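【机器人社】厨房任务组招新组员 + 进度闲聊(社员都可以回)

楼主 florka_yu
大家好呀,好久没开帖了,先跟老朋友们打个招呼,也欢迎这学期刚进来的新同学!我们厨房任务组暑假歇了一阵,十月重新开工,Catríona Phelan老师也答应继续带我们,真的特别开心(她上学期被我们问问题问到嗓子哑,居然还肯回来)。

简单说一下今年做什么。课程结束前要交一个小项目,题目是“在桌面上帮人准备一份冷饮”,项目名字沿用学长学姐起的Sandudex,我知道有人嫌难听,先忍忍吧。去年那一组做的是搬积木,抓得很稳,可是来参观的家长看两分钟就走了。今年想做一点大家一看就懂的东西:杯子、碗、勺子,都是家里有的。

现在的分工是:抓取两个人,视觉一个人,写文档的……暂时是我。还缺一位愿意管道具的同学,再缺一位会写状态机的。不会也没关系,愿意学就行,我自己去年进社的时候连坐标系都分不清,被笑了整整一学期,现在也还活得好好的。

星期五晚上开碰头会,想来旁听的直接来,带个本子。

2楼 半糖去冰
楼主辛苦!道具我可以管,我宿舍柜子里本来就全是瓶瓶罐罐。想问一下杯子是挂在架子上让机器人取,还是直接放桌上?这两种差得挺多的,挂着的话杯柄朝哪边就很要紧了。

3楼 florka_yu
回2楼:太好了,你就是我们要找的人!杯子的事还没定,我倾向先挂架子上,因为好看,也更像真的厨房。不过抓取组两位同学听到“挂”这个字脸都绿了,所以星期五大概要吵一架。

4楼 老钳工
那我就是脸绿的其中一位,先在这里吵了吧,省得占用碰头会的时间。

两指夹爪去夹挂着的杯柄,一要算角度,二要避开旁边的杯子,三是取下来那一下杯子会晃。上学期我们试过类似的,连着试了22次,成功的次数我不好意思写在公开帖里。我的意见是杯子先口朝上摆在桌上,从上面夹杯沿,把整个流程跑通,剩下时间多再去碰架子。做项目最怕一开始就挑最难的那一步,卡到最后一周,别的部分全都来不及调,去年隔壁组就是这么过来的,写报告写到凌晨,我陪着看的,印象很深。

5楼 Ghizlane Amrani
我支持挂架子。老钳工说的困难我都承认,可是我们是来学东西的呀,口朝上摆好再夹,跟搬积木有多大分别呢?而且评分表里有一项是“任务的完整程度”,从架子上取杯是很自然的一步。要不这样,我单独拿一小段时间只练取杯,不影响大家主线,练不出来我自己认,请全组喝奶茶。

6楼 老钳工
奶茶我记下了。单独练我不反对,但是夹爪只有一套,你练的时候别人就得等,这个时间表得先排出来。

7楼 冬瓜不排骨
插一句视觉这边的情况。我比较担心的其实是碗里那些半透明的小块,浅色的、透光的东西对深度相机很不友好,点云出来一片一片的洞。我暂时的想法是不去认单独的小块,只认碗口的边,然后用固定的深度往下探。这样比较笨,胜在稳。有没有同学做过透明物体的?求带,求资料,求什么都行。

8楼 半糖去冰
回7楼,能不能干脆换成颜色深一点的?我这里有一袋深蓝色的玻璃珠(妈妈以前养水培剩下的),正好500克,可以全部捐出来。

9楼 冬瓜不排骨
谢谢谢谢!玻璃珠会滚,从夹爪里掉出来满地跑,我怕老师踩到。不过可以先拿来做对照,看看到底是颜色的问题还是透光的问题,我觉得值得试一个下午。你星期五一起带来吧。

10楼 Pronirance
路过的大四学长,看得很怀念,多嘴几句。

第一,桌面一定要铺东西,别直接用反光的白桌板,我们那届为了反光调了整整一个月的曝光。第二,标定做完以后,谁都不许挪相机,谁挪谁请客(看来请客是本社优良传统)。第三,速度先限到80毫米每秒,等整套动作都看熟了再往上加。新同学刚拿到示教器都会忍不住推快一点,我当年也推过,撞坏的那个指尖现在应该还在抽屉里。还有,急停按钮在哪里,每个进实验室的人都要能闭着眼睛摸到,这个不是开玩笑。

11楼 florka_yu
谢谢学长!!桌面我们铺了牛皮纸,便宜,脏了就换一张,上面还可以直接用笔画位置,半糖同学摆道具的时候会方便很多。急停那条我抄进文档第一页了。

我也把桌上现在的布置贴给大家看看。粉色的碗放在米色托盘上,杯子和杯架在旁边,木砧板上还有几样黄色的小东西,新同学来之前可以先想一想,如果让你来排动作的顺序,你会先拿哪一样。想法不成熟也没关系,写在楼下就好,我每一条都会看的。
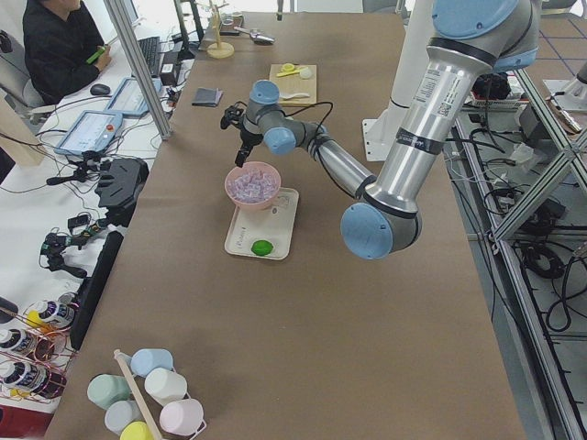
Ghizlane Amrani:我会先取杯子,再去碰碗。理由是取杯失败的可能性最大,放在第一步,失败了可以马上重来,后面什么都没有浪费。要是先夹了一爪小块再去找杯子,中间万一停了,夹爪里还占着东西,处理起来麻烦得很。

13楼 老钳工
难得跟Ghizlane意见一样,顺序我同意。不过我要补充,杯子取下来以后得有一个固定的落点,每次都放同一个位置,后面倒东西才不用重新找杯口。落点就用笔画个圈,圈外面再留一点余量。

至于挂还是不挂,我保留意见,星期五当面说。

14楼 冬瓜不排骨
落点画圈的话,拜托用细一点的笔,粗马克笔的黑圈我这边会当成杯口认出来。上次就是这样,屏幕上凭空多一个杯子,我还高兴了半天。

15楼 新来的小叶
大家好,我是大一的,潜水看完了整帖,很多词不懂,但是看得很开心!我只会一点点Python,状态机是昨天晚上才搜的,看起来好像就是把每一步画成圈圈,再用箭头连起来?如果这样理解没错的话,我可不可以报名试试看?

16楼 florka_yu
理解得很对呀!箭头上面再写清楚“什么情况下才可以走过去”,就已经能开始写了。先不用管代码,拿纸把取杯、放杯、夹取、倒进去这几步画一画,失败的箭头也要画,失败的往往比成功的多,画得丑没有关系,我的更丑。星期五带来,我请Catríona老师一起帮你看。

17楼 半糖去冰
星期五玻璃珠我装在密封盒里带去,外加一卷美纹胶带。还需要什么的,星期四睡觉前在楼下说一声,我统一装箱。

18楼 老钳工
一支细笔,冬瓜指定的那种。再带一把尺子,长的。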